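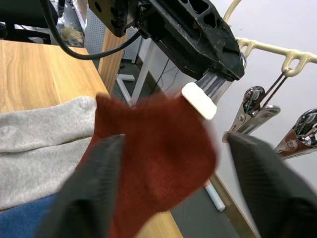
Prusmont College / Department of Household Studies / Clothing Use Group

Home Data Papers People Contact

README for the Prusmont Garment Diary, second release

4 min read

What is in the folder

The main file is garments.csv, one row per item of clothing, 999 rows in all. Each row follows a single item from the month a household started writing about it to the month they stopped. A second file, households.csv, has the background on the homes that took part. There is also notes.txt, which holds the free comments with names and street names taken out. Please read notes.txt before you run anything on the other two. Most people who write to us haven't.

The diary ran for 17 months. Nearly 330 households sent back at least one usable page, and plenty of them sent back only the one.

Why we collected it

Clothing companies and clothing critics both like to say how long a garment lasts. The figures get passed along from one report to the next, and when you follow them back you often end up at a small survey in which people were asked to guess. We wanted records made at the time, by the people doing the washing. What we got is better than guessing. How much better is open to argument, and I have gone back and forth on it.

How it was collected

Each household picked up to four items they already owned and kept a paper sheet near where the washing gets done. They marked a wash with a tick, a repair with an R, and wrote a sentence when the item left use. Sheets were mailed back at the end of each quarter and typed in by hand.

The first release used a phone app from Clekine. We dropped it. People ticked off a whole month in one sitting, and the time stamps made the data look far more exact than it was. The app rows are not in this release and we will not be sending them out on request.

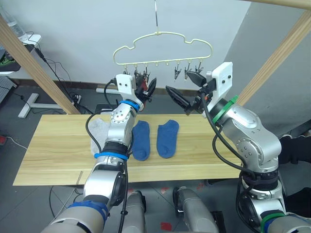

Asking people to choose their own items was a mistake, or at least it had a cost we did not think through. They chose things they cared about. Winter coats and good sweaters are all over the file, while socks, underwear and cheap T-shirts are thin on the ground, and those are what most homes actually wash and throw out. Any average taken across the whole file mostly tells you what people enjoy writing about. Break it down by type, and be ready to find that some types have too few rows to say anything.

Columns that need care

age_at_start is the household's own estimate. We see a heap of round numbers in it. Treat it as a memory, with everything that goes with that.

washes is the count of ticks. A missing tick and a missing wash look the same on paper. For households that skipped a quarter we left the cell blank and did not fill it in.

end_reason has the values worn_out, lost, outgrown, given_away, disliked and still_in_use. We coded these from the written sentence. "Gave it to my sister, it had a hole anyway" could go two ways, and it did, depending on who was typing that day. The original wording is in notes.txt under the same row number, so you can recode it. If you do, we would like to see the results.

fiber comes from the label where there was one. Labels fade and get cut out. Many entries say "cotton, I think." Those are kept as cotton with fiber_sure set to no.

price is what people remembered paying. I would not use it for anything.

Uses we would argue against

Ranking brands. There are brand names in the notes, and every few months somebody wants to build a league table from them. The counts per brand are tiny and the owners chose them.

Claiming that hand washing makes clothes last longer. The pattern is in there, and it is tempting. But people hand wash what they already treat gently, and the diary can't pull those two things apart.

Figures for landfill. The diary stops when the item leaves the house. "Given away" says nothing on where it ended up.

The Drarovetti report quoted our first release as showing that repair doubles the life of a garment. We did not say that, and the table they cite is a table of who owns a sewing kit.

What it may be good for

Comparing knitted and woven items inside the same home. Looking at the language people use when they give up on something. Teaching a class on messy data, for which it has been used at Byun with some success, going by the number of complaints students sent us.

Changes since the first release

App rows removed. Duplicate sheets removed where we could spot them. The "condition score" is gone too, as two typists scoring the same sheet rarely agreed. Row numbers have changed, so don't merge the two releases by row.

Known problems

A batch of sheets from June arrived water damaged and some ticks were read through the stains. They are flagged with june_wet. Leave them out first and see if your result survives.

Terms

Free to use and share with credit to the Clothing Use Group. Corrections go to Theda Stüber, who keeps the files. Send the row number and what you think it should say.

Contact the group | © Prusmont College | Back to top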